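Fruit on the table, where I can see it

2025-03-04

3 min read

I have become a person who gets excited about a fruit bowl, and I'm not even a bit sorry! Back in December I decided that fruit should live out on the round white table and stop rolling about in the bottom drawer of the fridge, where I'd find it a fortnight too late (the less said about the pears, the better). It has made such a cheerful difference to that corner.

White is a brilliant colour to put fruit on. I used to have a dark checked cloth over everything, and I only took it off because it needed a wash, and then the morning sun came in and a plain old lemon looked so good I left the cloth in the cupboard. It's still there. My favourite mix is yellows and oranges with one dark plum to set them off, and a green bowl pulls it all together, especially one that lets a bit of light through.

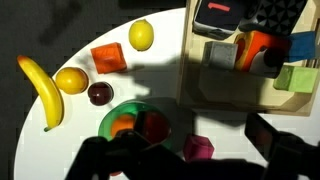

The other thing I've changed my mind about is having everything piled in together. I used to heap the bowl until it wobbled! Now I put a couple of things in and let the rest sit out on the table, a banana on its own, citrus wherever it lands, and I grab a piece on the way past far more often than I ever did. I weighed what I brought home from the market last week, 719 grams of plums, and they were nearly gone by the time I got round to looking up a crumble recipe.

A few bits I'm still working out. Bananas go spotty quickly in the warmer months, so I buy fewer and go back more often. Lemons seem happy anywhere. Plums I check every evening with a gentle squeeze, and the soft ones go on my porridge.

Next up is finding a second bowl, a smaller one, maybe in blue. I've got my eye on one for $27 and I'm trying to be sensible until payday.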